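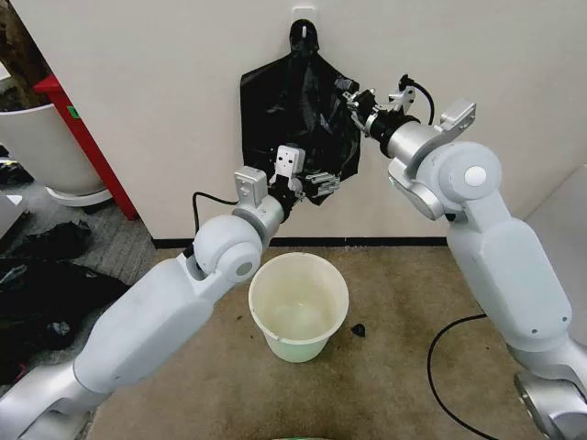
The reading room above the Jimmont shop in Grasness opens its doors again this week, and those of us who have missed it could hardly be more pleased. It has been shut since June for a good long sort-out, and what a sort-out it was -- shelves down, shelves up again, and the old curtains gone at last. The last jobs are always the small fiddly ones, and this time they have been all about keeping the place tidy once people are back in it. A white hook has gone up on the white wall, with the small wastebasket on the carpet straight underneath, so that whatever is black and crumpled and waiting to be dealt with can hang out of the way of everybody's feet. It sounds a very little thing, but anyone who remembers the heap that used to gather behind the door will know what a difference a hook can make!

The carpet is the same beige one as before, marks and all. A new one was looked into, and the quote from Ollo was a fair one, but the money was wanted more for the heating, and most of the regulars said they would sooner have warm toes than a smart floor. The collection in the shop downstairs raised 300 pounds towards the work, and the Zariņš bakery across the road very kindly added the takings from a morning of buns (the cardamom ones went first, as they always do).
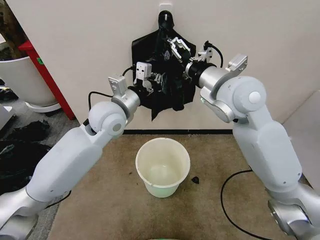

There are 43 chairs to choose from now, if you count the two armchairs by the window, and we rather expect those two to be argued over. Coats are still to be left at the top of the stairs, where the long rail is, and anything forgotten will be kept for 20 days before it goes to the charity table. Please do look through your pockets first.

The room is open every afternoon until the shop closes, and there will be tea on the first day for anyone who would like to come up and have a look round. Children are very welcome, and so are well-behaved dogs.

Posted 8 Dec 2023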